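Biton Community Help > Hand-held grippers > Setup and care

Left gripper jaws do not close evenly after cable change

Nesma Benjelloun
Hello everybody. I take care of one station with two hand-held grippers, left and right, the Biton pair with the holed plate on top. In April I changed the cable of the left one, because the old cable had a damaged jacket near the plug. After this the left jaws close with a small gap at the tips. The right gripper, with its old cable, closes completely.

I have tried this already:
- restarted the station PC, two times
- ran the zero routine from the Stuvurer menu, with the jaws held closed by hand
- exchanged the ports, so left went to the right port. The gap stays with the left gripper.

The log shows code 814 at every start, only for the left side. In the manual I find codes until 800 and then nothing. During Ramadan we work shorter days and I would like to repair it before the next long session. Is it the cable, or did I do something wrong to the jaws when I opened the housing?

Turorgate
814 is a cable thing. Buy another cable.

Rasha Moussa
Dear Nesma, I had the same code on our station and I do not think you must buy a cable yet. On our unit, 814 meant that the stored zero did not belong to the encoder position at start. The zero routine does not save if the gripper was connected after the PC was started. It shows "done" and keeps the old value.

Please try in this order:

Switch off the PC. Connect both grippers. Check the small screws of the plug on the left one, they must be tight by hand only.
Switch on and wait until both sides are listed.
Close the left jaws completely, without squeezing, and start the zero routine. Keep them closed until the value stops changing.
Save, then switch off and on again. If 814 is gone, the value was saved.

If the gap is still there, look at the jaws. When the housing is opened, the linkage can jump one tooth. Ours was one tooth wrong and the gap at the tips was 4 mm. You need to loosen the 2 mm screw under the plate, move the linkage back and tighten.

Also look how the cable goes. It should hang down freely at the outer side of each hand. If it is pulled tight when you reach to the far side of the table, the plug will suffer again. I test this with a bowl on a plate and a tray in front, and I reach for the bowl with the left gripper. 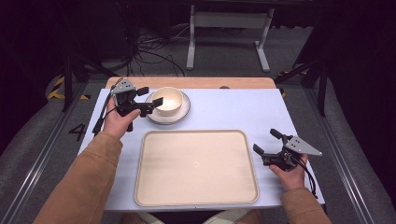 Page last changed in April, 19:04, by Rasha Moussa (2 edits)

Nesma Benjelloun
Thank you Rasha. It was both. The zero was not saved, and the linkage was one tooth wrong. Now 814 does not come and the tips touch. I have also given the left cable more length before the first clamp.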